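Mindetti Junction Cycle Crossing: Progress Report, September

Work since the last report has been on the crossing itself and the signal timings. The red surfacing is down and open to riders. Erkano finished the kerb work on the Wanamitz side two days late, at no extra cost to the grant.

We counted 1152 cyclists through the junction over the survey week. Of these, 350 crossed in the morning peak. The evening count was spoiled on Friday by a fault in the tube counter, and that session will be repeated.

Spend on surfacing is within budget. The signal contractor, Kocabaş, has still to invoice for the second visit. We received 154 replies to the residents' survey. The most common complaint was the wait for riders, followed by drivers stopping too far forward at the line.
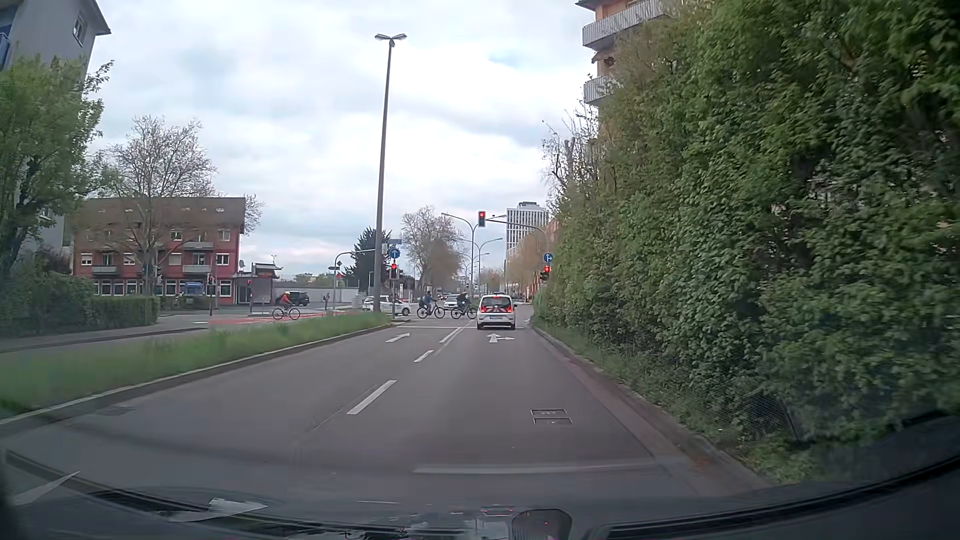
Cyclists crossing at the junction while the signals facing the road show red.

Still to do: the repeat evening count, the safety audit and a decision on whether to lengthen the cycle stage. We would like to move the unspent signage money to the audit and ask for your agreement to this before the next payment.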